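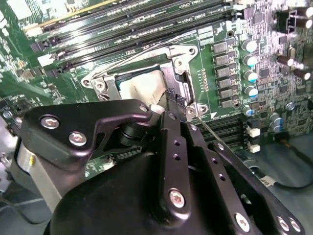 Grünes Board, wieder in Arbeit

So, ich hatte es ja schon zweimal angekündigt und dann doch wieder verschoben: Der alte Rechner von Saadet ist endlich dran. Für alle, die neu hier sind: Saadet Öztürkmen hat früher in einem Ingenieurbüro gearbeitet, und als dort ausgemistet wurde, durfte sie sich eine Workstation mitnehmen. So ein richtiges Trumm mit Tragegriff, zwei Prozessorsockeln und einem Netzteil, mit dem man vermutlich auch eine Sauna betreiben könnte. Die stand dann ein paar Jahre bei ihr im Flur, obendrauf ein Farn, und seit Juli steht sie bei mir.

Der Farn übrigens auch. Dem geht es gut.

Eigentlich wollte ich bloß Staub rausholen und schauen, ob das Ding noch piept. Aber ihr kennt mich. Erst kommt die Seitenwand weg, dann der Luftkanal, dann denkt man sich, ach komm, die Kühler auch noch, und zwei Stunden später liegt das Mainboard auf dem Tisch und alle Schrauben liegen in einer Müslischale. (In einer! Ich weiß. Beim nächsten Mal nehme ich wieder den Eierkarton, versprochen.)

Was mich an diesen älteren Boards jedes Mal freut: Sie sind grün. Einfach grün! Heute ist ja alles schwarz oder blinkt, und ich sitze da mit der Stirnlampe und finde keine Beschriftung. Auf dem grünen Lack lese ich das weiße Gedruckte sogar ohne Brille. DIMM1_CPU1, DIMM2_CPU1, da weiß man sofort, welcher Riegel zu welchem Prozessor gehört, und muss nicht erst im Netz nach einem Handbuch suchen, das es dann doch nur als schiefen Scan gibt.

Der Prozessor hatte unter dem Kühler eine Schicht Wärmeleitpaste, die eher an Fugenmasse erinnerte. Grau, bröselig, an den Rändern steinhart. Ich habe das mit Isopropanol und Kaffeefiltern gemacht. Die fusseln nicht, und ich trinke ja inzwischen nur noch Tee, irgendwo müssen die Filter hin. Lappen drauf, kurz einweichen lassen, wischen, neuer Filter, wieder wischen. Beim sechsten oder siebten Durchgang kam das Silber vom Deckel zum Vorschein und ich war unverhältnismäßig stolz. Der Aufdruck auf dem Deckel ist allerdings ziemlich blass, da muss man das Board ein bisschen ins Licht kippen, wenn man die Typenbezeichnung lesen will.

Vor dem Haltebügel am Sockel habe ich immer noch Respekt. Dieser dünne Draht, den man runterdrückt und zur Seite schiebt, und dann springt er hoch, und es macht dieses Geräusch, bei dem man denkt, jetzt ist es passiert. Vilho, mit dem ich vor Jahren in der Werkstatt bei Ralton saß, hat dabei immer die Luft angehalten und die Augen zugemacht. Augen zu mache ich nicht mehr, Luft anhalten schon. Den Prozessor selbst habe ich am Ende im Sockel gelassen. Der sitzt gut, darunter war nichts zu erwarten, und mit verbogenen Kontakten wollte ich mir den Abend nicht verderben.

Dann die Elkos. Bei Boards aus dieser Zeit schaue ich da immer zuerst hin, also genau genommen hätte ich das vor der ganzen Putzerei machen sollen! Neben dem Sockel stehen die grauen Spulen aufgereiht, und daneben eine Reihe Kondensatoren mit blauem Rand, silbern obendrauf. Ich habe mit der Fingerkuppe über jeden Deckel gestrichen und mit der Lupe am Fuß nachgesehen. Keine Wölbung, nichts Braunes, keine Krusten. Doğukan meinte am Telefon, ich solle sie vorsichtshalber alle tauschen, wenn ich schon dabei bin. Doğukan hat aber auch eine Lötstation, die mehr gekostet hat als mein Fahrrad. Ich lasse sie drin, bis etwas dagegen spricht.

Der schlimmste Dreck saß in den Speicherslots. Da war eine Art Filz drin, ganz fein, und der hält sich an den Kontakten fest wie Klettband. Druckluft habe ich probiert, das verteilt den Kram hauptsächlich in der Küche. Besser ging es mit einem weichen Pinsel, und zwar dem flachen Ziegenhaarpinsel, den ich mal bei Kılıçarslan am Bahnhof für einen ganz anderen Zweck gekauft habe (Aquarell, reden wir nicht drüber). Immer längs durch den Slot, nie quer. Die weißen Verriegelungen an den Enden habe ich vorher aufgeklappt und mit einem Wattestäbchen ausgewischt. Die werden mit den Jahren gern spröde, also bitte mit Gefühl. Ich habe an einem anderen Board schon mal eine abgebrochen und musste den Riegel danach auf gut Glück stecken lassen.

Kommen wir zum Geld, das wollen ja einige von euch immer wissen. Eine Tube Paste von Halex hatte ich noch, Isopropanol auch. Neu gekauft habe ich eine Knopfzelle und zwei leisere Lüfter von Brevex. Alles überschaubar. Lustig wurde es, als Saadet die alte Rechnung im Karton gefunden hat: 1.930 Euro hat das Büro damals allein für Board und Prozessoren bezahlt, ohne Speicher, ohne Platten! Der Kühler stand extra drauf. Und heute findet man so was gebraucht für den Preis von einem ordentlichen Abendessen zu zweit.

Carter hat unter dem letzten Beitrag gefragt, wozu man so eine Kiste überhaupt noch herrichtet. Berechtigte Frage! Saadet möchte damit ihre Dias und Negative archivieren, rund 1.000 Stück sollen es sein, und dafür braucht sie vor allem Platz für Festplatten und Arbeitsspeicher. Beides hat der Rechner reichlich. Stromsparend wird er nie, das ist klar, der läuft dann halt an den Nachmittagen, an denen gescannt wird, und danach zieht sie den Stecker. Und, na ja, ich bastle auch einfach gern daran herum. So viel Platz auf der Platine, alles groß genug für meine Finger. Bei meinem Laptop komme ich ja nicht mal an den Lüfter, ohne vorher etwas loszukleben.

Noch offen: neue Paste drauf, Kühler montieren (über Kreuz anziehen, ich schreibe mir das jetzt auf einen Zettel), Speicher rein und dann der erste Start, vorerst mit nur einem Riegel. Falls er piept, erzähle ich euch, wie oft und in welchem Rhythmus, und dann können wir in den Kommentaren gemeinsam raten.

Ach ja, und falls jemand von euch noch eine passende Blende für die Rückseite herumliegen hat: Die ist beim Ausbauen leider unter meinen Stuhl geraten und dann kam ich mit der Rolle drüber. Ich nehme auch eine verkratzte. Schreibt mir einfach, Porto zahle ich natürlich.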